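Shared Tool Lending in a Student Residence: Report on the Zusilen House Project

Submitted by Kha Thân
Course: Community Resource Planning
2021-10-02

Introduction

This report presents the results of a study of household tool ownership and borrowing at Zusilen House, a student residence divided into two wings, Andon and Lomel. The study was carried out as the required field project for the course in Community Resource Planning. Its purpose was to determine which tools residents need during a typical term, how they obtain them at present, and whether a small lending service operated by the residence would meet that need at a reasonable cost.

The subject was proposed after the residence office reported frequent requests for screwdrivers, hex keys and tape measures during move-in. The office keeps a small number of tools for its own maintenance work and does not lend them to residents. Students who arrive without tools must therefore buy them, borrow from a neighbor, or wait for a work order to be completed.

Method

A written questionnaire was placed in the mailboxes of both wings in September. It asked residents to list the tools they owned, the tools they had needed since moving in, and the way in which each need had been met. Seventy-seven completed questionnaires were returned. Responses were anonymous, and residents were asked to give only their wing and their year of study.

The questionnaire was followed by three interviews with residents who had agreed to speak in more detail. The interviews covered willingness to borrow, acceptable loan periods, and responsibility for loss or damage. A visit was also made to the Hrubý Street hardware store to record shelf prices for the items named most often in the questionnaires.

Two limits should be noted. The questionnaire was distributed early in the term, when furniture assembly is common, and the results may overstate demand for the rest of the year. In addition, residents who already own tools may have been less inclined to respond.

Findings

The items most often needed were a Phillips screwdriver, a set of hex keys, a tape measure and a hammer. Demand for power tools was low. Residents who mentioned a cordless drill usually wanted it for a single task, such as fixing a shelf to a desk unit, and stated that they would not buy one for that purpose.

Borrowing from neighbors was the usual solution in the Andon wing, where the rooms share common kitchens. In the Lomel wing, which consists of studio units, residents were more likely to buy a tool. Several wrote that they had bought a complete set in order to use one piece of it. Others had put off the task altogether, and one respondent reported sleeping on a mattress on the floor until a hex key of the right size could be found.

The interviews showed general support for lending, with some concern over late returns. All of those interviewed preferred a short loan period with a simple written record. A cash deposit was considered acceptable for a drill but excessive for a screwdriver. One resident asked that tools be available in the evening, after the residence office has closed.

Storage and Packing

The service would need a locked cabinet near the front desk. Small hand tools should be kept together in a hard case so that missing pieces are noticed at check-in. Items that are lent separately, such as clamps and tape measures, may be kept in open baskets with a label on the front. Each tool should carry a painted mark and a number matching the loan record.
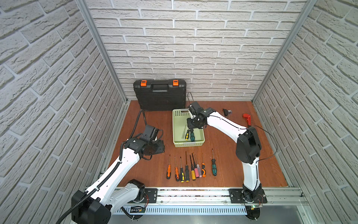
How long should a resident be allowed to keep a borrowed tool?

The recommended loan period is two days, with one renewal if no other resident has asked for the item. Most of the tasks named in the questionnaires can be completed in a single evening, and a short period keeps the more popular tools in circulation during move-in.

Cost

The proposed starting budget is $760. This amount covers two sets of hand tools, one cordless drill with a spare battery, a lockable cabinet and a reserve for replacements during the first year. The prices recorded at the hardware store were used for all tools. The cabinet price was taken from a supplier catalog and does not include delivery.

No staff cost has been included. The front desk already issues keys and parcels, and the desk supervisor confirmed that a paper loan sheet could be handled in the same way. Evening loans would depend on the desk schedule, which is set at the start of each term.

Recommendations

It is recommended that the residence open the lending service on a trial basis for one term, beginning with hand tools only. The drill should be added after the loan record has been reviewed. Residents should sign for each item and pay the replacement price if it is lost, while ordinary wear should be charged to the reserve. A second questionnaire should be distributed near the end of the trial, using the same questions, so that demand outside the move-in period can be measured.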